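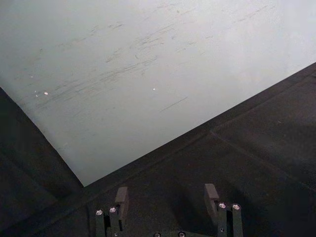 Fig. 1. Dark scuffs and scratches across a pale, flat surface.

Niredmont Home Baking, Session 4: The Table, the Bowl and the Spatula
Notes by Anselmo Ibarra

Welcome back, everyone, and thank you for the lovely ginger biscuits last time (I took two home and they didn't last the evening). These notes go with the December session and cover the part of baking that most recipe books skip over, which is getting your working space ready and then mixing gently by hand.

1. Reading your surface

Before any flour comes out, have a good look at the surface you're going to work on, from low down and with the light coming across it. Pale surfaces show their history. The marks in Fig. 1 mostly run the same way, in a broad slanting band, with a few longer streaks off on their own. Two kinds of mark can look very much alike at first glance: a smear that sits on top, and a scratch that goes into the surface. Run a clean fingertip over each. If you feel nothing, try a damp cloth with a drop of washing-up liquid, wipe along the streak a few times, then dry it and look again. If your nail catches, it's a scratch, and no amount of rubbing will shift it, so please don't reach for the scouring pad! Roll your pastry on a board or a mat and leave the poor thing alone.

Look along the edges and joins as well. Crumbs love a raised rim, and a soft brush does better there than a cloth.

2. Covering the table

Some of you like to work on a cloth, and I'm very fond of it myself. A dark one shows every speck of flour, so you know where to clean up, though you do have to be on good terms with your washing machine. Pull it smooth before you put anything down. If the bowl slides about, fold a damp tea towel into a ring and sit the bowl in that.

3. Using the spatula

Our practice batter this session is a small one:

115 g plain flour
105 g caster sugar
2 eggs
141 ml milk (yes, I know, but I've made it so many times now that I won't round it)

Put the bowl in the middle of the table with plenty of room on both sides. Hold the spatula near the top of the handle and let the blade slope down into the bowl until it reaches the mixture at the bottom. Draw it along the bottom towards you, bring it up the side, and turn the mixture over on itself. Give the bowl a little turn and go again. Take your time. I count some 39 strokes for this amount, but if the flour has disappeared before that, do stop, and never mind my number.

Silicone spatulas are kind to the sides of a bowl. Use the flat of the blade for scraping down and the edge for cutting through the middle.
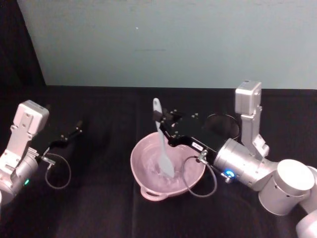
4. For next time

Please bring your own mixing bowl, any colour, and the spatula you use most at home, however battered. Have a look at your kitchen worktop in the evening with just one lamp on and jot down what you find. We start at half past six, and the kettle goes on at six for anyone who's early.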